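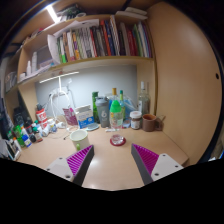 Drinks in study rooms are the subject of unit 8 of this course. It is a small subject, but it returns in every plan of a library, because each decision on desks, floors, bins and cleaning depends on it. In older manuals the rule was one line long: no food, no drink. Most libraries that lend to students have given up that line, and the staff now work with something in between, which is more difficult to write down. A glass on a small red coaster and a mug with a green handle next to it are ordinary things on a study desk today. The person who sits there does not think about the collection. The planner must.

1. What we try to protect

Please keep three things separate in your answers, as students often mix them.

The stock. Paper takes up water fast and gives it back slowly. A book with coated pages is worse than a novel, for the pages stick to each other and cannot be opened afterwards without loss. Sugar and milk are worse than water, because they stay in the paper and attract insects.

The furniture. Light wood with an open surface takes rings. Hard lacquer takes fewer rings but shows scratches. Fabric on partitions is the part which planners forget: it cannot be wiped, and one side panel with a stain makes the whole desk look dirty.

The comfort of other readers. Here I mean smell, noise of wrappers, and the sticky desk which the next reader finds. In the reader survey at Nukcombe this group of complaints was larger than the complaints about damage, and the library had not expected it.

2. Three kinds of rule

(a) The full ban. It is easy to explain and hard to keep. Staff at the desk become a kind of police, and readers hide the cup under a jacket, where it falls over more easily. A full ban is still correct for rooms with manuscripts, maps or archive boxes, and there it should be kept without exception.

(b) The zone rule. Drinks are allowed on one floor or in one wing. It works when the border is a door. It works badly when the border is a line on the carpet. Sokcombe tried the second solution for two years and then built a glass wall.

(c) The container rule. Drinks are allowed everywhere outside the special rooms, if the container can be closed. At present this is the most common rule in college libraries, and we spend more time on it for that reason.

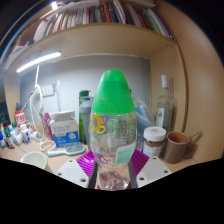 The container rule sounds simple until one has to say what a container is. The word "bottle" covers very different shapes, and the wording on the door must be understood by a reader in a hurry. A lid pushed on a paper cup is closed in the opinion of the reader and open in the opinion of the cleaner. Even among plastic bottles there is a large variety: one with a rounded, egg-like body and a bright green dome on the upper third has little in common with the straight sports bottle which most signs show in their drawing. A reader who owns such a bottle may really not know if it is permitted. So do not write a list of objects. Write what the container must be able to do, for instance "it can lie on its side on the desk and nothing comes out".

A second difficulty is language. Many readers in a college library come from other countries, and a sign with idioms ("spill-proof", "no takeaways") does not help them. Short verbs and one drawing are better. Test the sign with people who have never visited the building.
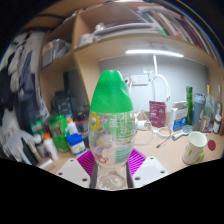 Clear plastic bottle with a green cap; Chinese characters on the label.

3. The desk itself

When the rule allows drinks, the desk has to be ready for them. Consider the following points when you prepare your plan.

Depth. A shallow desk pushes the cup towards the laptop. Give the cup a place at the side or at the back.

Edges. A raised edge keeps liquid on the desk, and this is good for the floor and bad for the book. With valuable stock, choose a flat edge.

Sockets. Put them in the upright panel and never in the desk surface. I have marked many plans where this was wrong.

Coasters. They are cheap and they disappear. Pamthorpe bought 200 for its reading floor in October and treated them as a consumable, like pencils. This seems to me the honest way to enter them in a budget.

Floor. Hard floor under the closed desks, carpet in the corridors. The step sound comes from the corridors, and the spills happen at the desks.

The closed study desk, with panels on its sides, needs a special word. Readers love it and stay long in it. They also bring more things into it than to an open table, since it feels private. The cleaning round takes longer, because each desk has inner corners. In the Ranjbar building, with 800 seats, the closed desks are a small part of the total and take the largest part of the cleaning time.
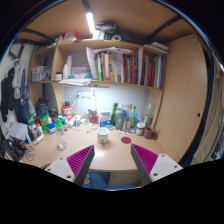
One student in last year's group objected that a closed desk should be treated as a room and given its own rule, because nobody outside it is disturbed by a cup. The objection is interesting and I have kept it for discussion. Against it one can say that the next reader comes in two hours and finds what the first reader has left. In favour of it one can say that readers take better care of a place which they feel is theirs. I do not know of a study which has settled this.

4. Cleaning and cost

Do not separate the drinks rule from the cleaning contract. If the contract says one round in the evening, the rule must be strict. If there is a round at midday also, the rule can be more generous. Bins belong near the exit of the zone and not between the desks, where they smell. A water point with a drain, placed inside the zone, reduces the number of sweet drinks which readers carry in. It must stand away from the shelves and its pipe should not run over the stock of the floor below.

For the written exercise: take a reading room you know, choose rule (a), (b) or (c), and write the text of the sign and the paragraph for the cleaning contract. Maximum 2 pages. Give a floor sketch by hand; it does not need to be beautiful, but doors and water pipes must be on it.

Related handouts
Unit 6: Light and glare at reading desks
Unit 7: Noise, carpets and doors
Unit 9: Lockers, coats and wet umbrellas
Unit 10: Signs which readers understand

Last updated: 19th March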